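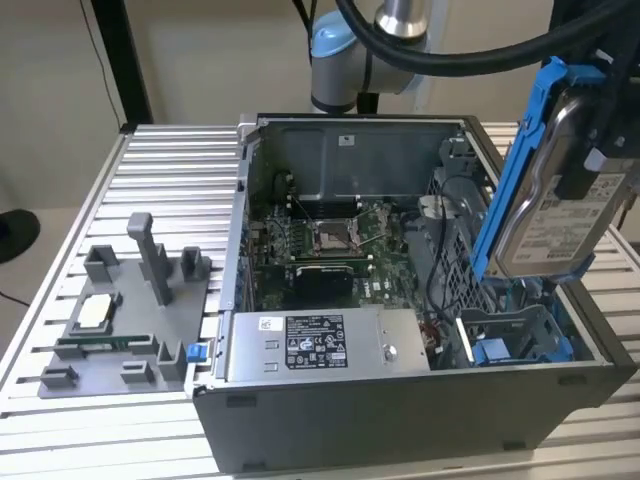 Is it worth pulling the drives and memory out of old office towers, or is this a waste of a weekend?

Posted in Hardware, Repair and Reuse

I've been offered a stack of retired desktop towers from an office that's clearing out. 90 of them, mostly the same model, free if I haul them away. A guy at the recycling place in Brandale told me I'd be crazy to hand them over whole, and that I should strip out the hard drives, memory and processors first and sell those apart from the cases.

I've read a lot of posts that make this sound like free money, and I don't buy it. The same people always seem to have a screwdriver kit or a course to sell. So before I fill my garage, I'd like to hear from somebody who has done more than one of these.

What I want to know:

How long does one tower really take once you know the model? The videos say 5 minutes. I did one on my kitchen floor and it took me most of an hour, and half of that was finding a screw.

Is there any point taking the processor out, or do you leave it in the board?

And how do you keep the small stuff from getting mixed up or bent? I had two memory sticks sliding around in a cereal bowl, and even I could tell that was wrong.

I'm not looking to start a business. If it comes out to pocket change I'll let the recycler have them.

sturkar_basement

Five minutes is possible if you've done the same case many times and you don't count carrying it in, wiping it off, finding a place to put it down, or dealing with the drive afterward. The videos never count any of that. I'd plan on 15 or 20 per tower to begin with and be pleased if you beat it.

Lay the tower on its side with the open side up. People try to work on them standing and then wonder why the drive drops onto the board. Unplug it, hold the power button in for a few seconds, touch bare metal on the case before you reach in. Then:

Hard drive first. Pull the power and data cables by the plug, never by the wire. Some office cases have a plastic sled you squeeze and some have screws on both sides of the bay. Look before you yank.

Memory next. Push the clips at the ends of the slot outward and the stick pops up. Some boards only have a moving clip on one end, so don't force the other. Hold it by the edges and keep your fingers off the gold contacts.

Processor last, if you bother. The cooler has to come off first, and on a machine that's run for years the paste can set like glue. Twist it gently side to side. If you pull straight up on the kind with pins on the bottom of the chip, it can come out of a locked socket stuck to the cooler, and there go your pins. On the kind with pins in the socket, lift the lever, open the frame, pick the chip straight up and then close the frame again. A board with bent socket pins is scrap, and I've made scrap that way more than once.

As for the cereal bowl, stop that. You want a tray where each kind of part has its own spot, chip flat in one, sticks lying in another. A friend printed me a holder with slots and I laughed at it until I used it. An egg carton does fine for processors if you line it with something anti-static. Plain foam and plain plastic bags I don't trust, whatever people say.

Ninh Street Repair

I'll be the wet blanket. Before anyone talks about speed, what's in these things? "Office tower" covers everything from decent machines to stuff I wouldn't take if you paid for the gas. Open 6 of them before you agree to 90. Write down the processor, how much memory and what kind, and the drive size. Then look up what those parts SOLD for. Asking prices mean nothing. I can ask 700 dollars for a toaster.

Old memory in small sizes goes for next to nothing and you pay the postage. Processors are better because they're tiny and cheap to mail. Cheap spinning drives I don't sell at all.

Which brings me to the thing you left out -- the data. Those drives came out of an office. Get it in writing who's responsible for wiping them, and do it before they're in your garage. Deleting files is not wiping. If a drive won't spin up to be wiped, it needs to be destroyed. If the office can't give you a straight answer on this, I'd walk away.

Also check for add-in cards. Sometimes there's a graphics card in there worth more than everything else in the case, and sometimes it's a display adapter from the dark ages. There's a latch at the end of the slot AND a screw or a flap at the back. Do both or you'll crack something.

plosar_dad

just sell them whole. i had a few and put them out front with a sign, gone in a day. life is short

Reply from the original poster

Thanks. I opened six last night. Four have the same memory and a drive, one has no drive at all, and one has a card I still need to look up. The office says "IT took care of the drives," which I don't believe, given that I'm looking at five of them. I've asked for it in writing and I'm not moving the rest until I hear back.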